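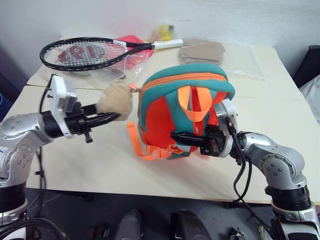 How much table do two small robot arms need?
Plan on a surface deep enough that both arms can stretch straight out without touching the wall, and wide enough that each can swing sideways without punching the other. Two tables pushed together will do. If you only own one, start with one arm.

Shop Tips: Living With a Pair of Robot Arms
From the Pirnura Shared Workshop tip pages

Our two-arm build has outlived a label maker, two power strips and the bench vise everybody swore was indestructible. It started as a rig for packing a school bag, a job most eight-year-olds finish in under a minute while looking at something else. The arms take longer. What follows is what we'd tell anyone starting one in a garage, a spare bedroom or a corner of a shop like ours, in no special order.

Tables and seams

If you push two tables together, get the tops level before you bolt anything anywhere. Lay a straight board across the join and shim the legs of the low one. A lip the thickness of a credit card is plenty to stop a gripper from sliding something flat, and you will spend an evening blaming the software.

Clamp the tables to each other from underneath. They drift apart. You won't see them do it, but one morning the back table has moved half an inch and every saved position on it is half an inch wrong.

Pale tabletops are good for cameras until you want to pick up something white. We keep a dark dish towel for that. It's a very advanced piece of equipment and it goes in the wash on hot.

Mark the position of each table leg on the floor with paint pen. Tape works for a week, then it collects hair.

Cables

Leave slack at every joint, then move the arm by hand (power off) to the far end of each joint's travel and see where the slack went. Whatever loop is left at the worst position is your real slack. Ours was zero, twice.

Hook-and-loop ties beat zip ties for anything you'll take apart again, and you'll take all of it apart again. If you must use zip ties, trim them flush. A badly cut one will open up your forearm like a letter.

Where cables hang off the front edge, keep feet out of them. The official Pirnura rule is that anyone who snags a cable has to home both arms and buy the next bag of coffee. The coffee has improved.

Label both ends of every cable. Write L and R from the arms' side of the table and put a note on the wall saying so. We had a lively month before the note.

Picking things to practice on

Begin with something light that doesn't mind being dropped. An empty plastic case is ideal. Then try a case with some weight in it, then cloth, and leave the backpack for last. Bags are awful. The opening closes when you look away, the straps go everywhere, and the handle is always under the part you want.

Stuff the bottom of a floppy bag with a rolled sweatshirt so it keeps some shape while you work on the reach. Take the sweatshirt out when you start feeling confident. You will stop feeling confident.

Fuzzy things are easier than you'd guess. Soft fingertips sink in and hold, and a plush toy forgives a sloppy approach angle. Clear plastic bags are the opposite: shiny to the camera and slippery to the grip. If a depth camera loses one, put a strip of matte masking tape across it and move on with your life.

Keep the props you aren't using at the back, out of reach, and always in the same spots. A tennis racket is fine company back there. A full mug is not.

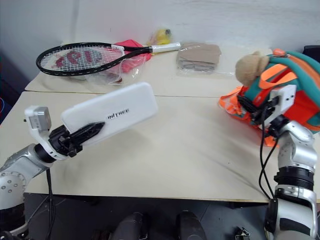 Why does the gripper keep dropping flat things with rounded corners?
The fingers are probably closing on the curve, where there's hardly any contact. Move the grip in toward the straight part of the edge, slow the closing speed, and add a thin rubber pad to each fingertip. If it still slips, raise the grip force a little at a time.

Fingertips and grip

Bicycle inner tube makes fine fingertip pads. Wash it with dish soap first, let it dry, and cut it slightly bigger than the finger. Contact cement holds for months. Super glue holds until somebody important comes to visit.

Pointed fingers are handy for getting under a strap or through a loop and poor at holding anything heavy. If your build allows a quick swap, keep a blunt pair in a jar with the right screws in the same jar. A jar of screws without the fingers is how we came to own 1,256 screws. We did count, during a power outage.

Wipe the pads with rubbing alcohol before each session. Handling plush leaves lint, and lint is a lubricant with good public relations.

Set the grip force low and work up. It's cheaper to pick things up off the floor than to buy a second case.

Teaching the moves

We use Plollach, a scrappy little recording program one of our members wrote, and the advice holds for whatever you've got. Record short moves and join them later. One long perfect take sounds lovely, and you'll reach the end of it right when the phone rings.

Start every recording from the same resting pose. Then you can play them in any order without the arms taking a shortcut through the backpack.

Let one arm hold and the other arm work. Getting both to do something clever at the same moment is a fine goal for next year. For a bag, the holding arm pins the fabric near the opening and stays put, and the other brings the item over. Tell the holding arm to wait a full second after the item is let go.

Expect to throw out a lot. We recorded 200 tries at putting one flat case in one bag and kept 35. The rest are stored in a folder named Shehata, after the project, and opened only when someone on the team gets smug.

Save a copy before you "just tidy up" the file names.

Keeping your fingers

The stop button goes where a person standing can slap it without reaching over the table. Test it at the start of every session, including the ones where you're in a hurry.

Closed shoes, hair back, no lanyards. Stand to the side while a new move plays for the first time, and play it at the slowest speed you can bear.

One person runs the software and says "moving" out loud before it moves. It feels silly for the first hour. After that you'll catch yourself saying it before you back out of the driveway.

If an arm sags when the power goes off, prop it before you cut the switch. A rolled yoga mat works. So does a loaf of stale bread, though we've been asked to stop.
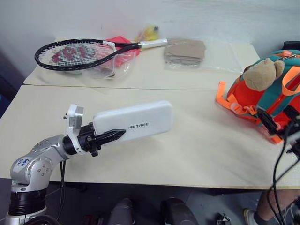
Clearing up at the end of the night

Park both arms in the resting pose before powering down, with the fingers open so the pads don't take a set.

Sweep the floor under the front edge with a magnet first and a broom second. Small metal bits roll there to retire, and one of them is usually the thing you spent 3 hours missing.

Wipe the tabletops with a damp cloth, then a dry one. Skip furniture polish. Somebody polished ours in March and for a week everything we set down left for the wall.

Coil spare cables loosely and hang them up. The Plasonar adapter goes back in the drawer marked ADAPTER. It does not go in your coat.

Snap a phone picture of the table as you leave it, props and all, and pin it to the session notes. Next time you can put things back where the arms think they are.

Last one out switches off the power strip and checks the window over the sink.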